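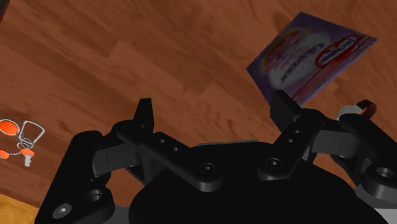 Rendered view from the wrist camera in our simulator: gripper open over a wooden surface, with keys, a watch and a purple package.

Call for Participants: Remote Operators for a Gripper Fault Study

Posted by the Stilura Manipulation Safety Group
2019-04-04
4 min read

Stilura is looking for 40 people to take part in a paid study on how operators notice and respond to gripper faults. Sessions are held at our Gumdale office. You do not need any background in robotics.

Why we are running the study

Last September one of our tabletop arms at the Lavoie test site closed its gripper without a command. The operator had opened the fingers over a tray of small items and was lining up the next pick. The fingers shut, caught the edge of the tray and pulled it off the bench. The arm kept moving for several seconds before it was stopped. There were no injuries. The tray and one fingertip were damaged.

We went back through the logs and found 1,679 gripper commands from that week. In 10 cases the position reported by the gripper did not match the position it had been told to hold. Nine of those corrected themselves and were not noticed at the time. The tenth was the incident with the tray.

The cause was a stale command left in the buffer after a dropped connection. When the link came back, the old close command was sent again. That has been fixed in the controller. What we did not have a good answer for was the delay. The operator saw the fingers move and did not press stop right away. Afterward they told us they assumed they had touched something by mistake and were trying to work out what. Two other operators who watched the recording said they would have done the same.

We want to know how common that reaction is and whether a different warning on the screen would shorten it.

What you will do

You will sit at a desk with a monitor, a hand controller and a stop button. On the monitor you will see the view from above the gripper, looking down past the fingers at a wood-grained surface with household items on it. Your task is to move the gripper to the item named on the screen, pick it up and place it where you are told. The lighting is dim in some of the trials.

All of the work is done in simulation. No physical arm is connected during the study.

At certain points the gripper will do something you did not ask for. It may close early, fail to open, drift, or lag behind your input. When you think something is wrong, press stop and then tell us what you saw. We will not tell you ahead of time which trials have a fault, and some people will get very few. A wrong stop does not count against you or change your pay.

After the last trial there is a short written form and a conversation with one of our staff. We record the screen, the controller input and the sound in the room. We do not record your face.

Time and pay

One visit, two and a half hours with a break in the middle. Pay is $70, given as a prepaid card at the end of the visit. If you decide to leave early you will be paid for the full visit. Parking behind the building is free. The bus from Clonmont stops across the street.

Who can take part

You must be 18 or older and able to read instructions in English. You need to be able to use a two-handed controller for 10 minutes at a time. Glasses and contacts are fine. Please tell us if you are color blind. You can still take part, but one of the warning displays uses red and green and we will assign you to the other one.

We cannot take people who have worked for Stilura or at the Lavoie site, or anyone who has seen the recording of the September incident. If on-screen motion makes you sick, this study is probably a poor fit.

People who drive forklifts, run cranes or operate other machinery are welcome, and so are people who have never done any of that. We need both groups. Please say which one you are in when you write.

How to sign up

Send an email to the study desk with your age, your general availability and one or two lines on any machine or game controller experience. Do not send a resume. We will reply with open times and a consent form to read before you come in. Bring the form with you but wait to sign it until you have had a chance to ask questions.

A written summary of the results will be sent to every participant who asks for one.

Contact: Study Desk, Stilura, Gumdale office | © 2019 Stilura | Back to top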